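Keep the bag. That's my whole argument really, but I've been asked for a full page so here goes.

Brikgate council sent round a leaflet in August telling us all to clear out the "bag of bags" from under the sink. You know the one. Everybody's got it. One big carrier stuffed with smaller carriers, and it falls on your foot when you go for the bleach. The leaflet says clutter. It says one or two is plenty. I think that's rubbish and I'm going to say why, quickly, as I've got a bus.

First, the thin ones. These are the ones people chuck first, and they're the ones I'd hang on to longest. A thin bag goes round a pair of muddy shoes. Goes over a bowl of dough when the cling film's run out. Goes in a coat pocket and weighs nothing. Try that with a canvas tote. I own 8 canvas totes, every one of them free with something, and not one has ever been in my pocket when I needed it.

Tayla Bright wrote in these pages that a kitchen should only hold things "with a job". Fine. But a bag has hundreds of jobs, it just hasn't been given todays yet.

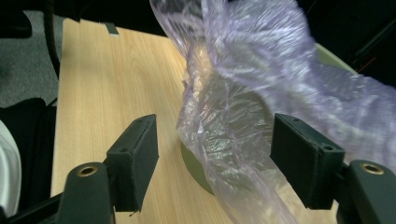 And folding. Can we stop with the folding. Tidy people want them in little triangles, stood up in a box like samosas. I tried it. Lost most of an evening to it, kitchen table covered, and the plastic springs back the moment you let go of it. Plultholm sell a box for the purpose, with slots. A box! For bags! You'd have to buy the box and carry it home in, well.

Scrunch it. Scrunching is a perfectly good method. Squeeze the air out, shove it in, done. Creases don't matter, it's a bag.

I will give the other side this much. Nearly 1,000 of the things in a cupboard is too many, and my aunt Odette Barbier probably had that when we cleared her flat. Some had gone to flakes. They came apart in our hands and the bits stuck to everything, jumper, hair, the dog. So there's a limit. Mine is one carrier, full, and when it won't shut I take the crackly old ones off the top and they go to the collection bin by the shop doors.

But a limit is differnt from a purge. If you bin the lot this weekend you'll be at a till by next weekend paying for another one, and feeling daft, with five tins of tomatoes under your arm.

So leave the cupboard alone. Or send yours to me, I've got room for a few. Right, bus.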